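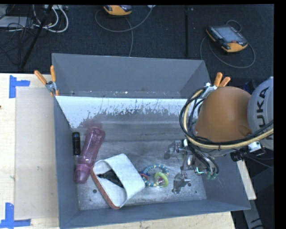

Ritu Shakya
Cell technician, Joshi bench automation

Section 7. Wall contact stops and getting the arm out of the bin

I wrote most of this section after the stop we had in May, and updated it October 13, 2025 when the Skostance menus changed. If you have the older printout taped up somewhere, please bin it. The old step order had you resetting the fault before freeing the gripper, and that's how we bent a finger link.

What happened, in short. The Skulline cell was running a mixed pick at 100 percent speed. The arm went low for something lying near the wall, a finger caught the side, and the force limit stopped it with fault 66. Fair enough, that's what the limit is for. I cleared the fault from the screen without looking properly, the arm tried to finish its move, and the bin came with it. The clamps slipped, the bin turned a bit on the table and the cable bundle on the wrist got pulled tight against the rim. Nobody was hurt. I had one hand on the table edge at the time though, and I still think about that.

7.1 When it stops

1. Press the emergency stop, even though the arm is already still. A fault stop can be cleared from the desk by someone who can't see you.
2. Take the handheld control with you. Hang on to it until you're finished.
3. Call out that you're going in. Wait for an answer if anyone else is in the room.
4. Look before you touch. You want to know where both fingers are, where the cables are, and whether anything is wedged between metal and metal.
5. Write down the fault number and the pick count from the Vesteck log. Mine said 3,629. The count is cleared when you reset, so do it now.

CAUTION: A stopped arm can still be pushing. If a finger is loaded against the wall it may jump when it comes free. Keep your hands and your face out of the bin until you've done 7.2.

7.2 Backing the arm out

1. Check that the switch is on manual and the speed limit is set to low. Skostance shows this at the top of the page now, it used to be two menus down.
2. Release the emergency stop. Don't clear the fault from the main screen! Use Recover, then Hold Position.
3. Jog straight up in small taps. One tap, look, another tap. I know it's slow.
4. If the bin starts to lift or slide, stop tapping. Press the emergency stop and go to 7.3.
5. Once the fingers are above the rim, back the arm away from the bin and press the emergency stop again.
6. Now you can reach in and take out anything that was jammed.

Note: Don't open the gripper while it's still down in a corner. The linkages swing wider than you'd expect, and small toys with holes in them (rings especially) love to hook over a finger.

7.3 If it won't come free

This is the bit I got wrong, so I'll be bossy about it.

1. Leave the emergency stop pressed in.
2. Get a second person to hold the bin from the far side, clear of the arm.
3. Undo the two orange-handled spring clamps, one at a time.
4. Ease the bin away from the fingers. Move the bin, never the arm. Pushing on the wrist by hand loads the joints and you can end up with a fresh fault on top of the old one.
5. If it still won't budge, leave it where it is and come and get me.

7.4 Checks before you run again

Cables first. The bundle loops out around the side of the big rounded cover and carries on back along the arm, with dark ties holding it together. Run a finger along it with the emergency stop in. You're feeling for flat spots, nicks, or a tie that has slid. The pale yellow cable stands out nicely against the black ones, so it's a handy one to follow if you lose your place. Don't be tempted to pull the loop in tighter to keep it out of the way - it needs the slack when the wrist turns, and a tight loop is worse than a floppy one.

Then the gripper. Look at both metal fingers from the side and from the front, and check the thin wires haven't been dragged out of their path. A bent link is hard to see and easy to hear, so open and close it once at low speed and listen.

Then the bin. The metal floor gets scuffed and shiny and that's fine mechanically, but a strong glare can upset the pick points, so shift the lamp if you're getting odd grabs. The white strip along the far inside wall is worn and flaking. Brush out loose bits before a run. What you're really checking for is a fresh dent or a raised burr, and if you find one, tag the bin and swap it.

Last, the clamps. Both jaws should be biting fully on the rim. Give the bin a good shove with your palm. If it moves at all, re-seat them and shove again.

Note: The blue tape corners on the table mark the sheet beside the bin. They do not mark the bin. We had a whole afternoon of bad picks from somebody lining things up to the wrong tape.

7.5 Restart

1. Clear the fault with the arm well away from the bin.
2. Run the empty cycle from Skostance, 2 passes, with everything taken out of the bin.
3. Put the objects back, spread out, with nothing hard up against a wall.
4. Start at low speed and stay with it for the first few picks.
5. Add the fault to the logbook with your name, even if it was a tiny one.

If fault 66 comes back in the same spot, stop there and leave the cell switched off. The bin has probably shifted and the wall positions will need teaching again (Section 8).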